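I finally opened up the old Dell tower on Monday, and I had so much fun that I have to tell you all about it!

Some background. Kofi Dogbe was clearing out the back office at Mahmoudi and asked if I wanted a desktop that had been sitting under a table for over 3 years. Did I want it? Of course I did. I've been itching to take a computer apart since Soudabeh Shojaei rebuilt hers last July (she named it Flutton and I'm still jealous of that name).

What I love about these office machines is how much there is to look at once you're in. The memory slots with their little white latches, the processor sitting there with its square silver lid, the copper-colored chokes lined up beside it. I could look at a motherboard all evening, and I pretty much did.

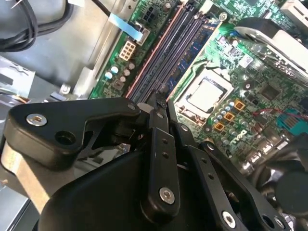
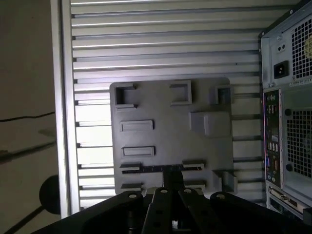
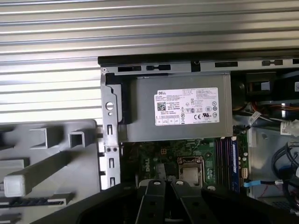 The Dell from Mahmoudi: memory and processor first, then the gray plastic plate, and the power supply with its label last.

I'm completely smitten with that gray plate, by the way. All those sockets and slots and raised blocks! If you know what every one of them is for, please write to me.

Next up is more memory. I have 2 sticks in a drawer that might fit, and if they don't, Soudabeh has a whole box to dig through. After that I want to put all my scanned family photos on it, 3000 of them at last count, and give it a proper home on the shelf in the hall. It still needs a name, too. Kofi is pushing for Flastel, and I'm starting to come around.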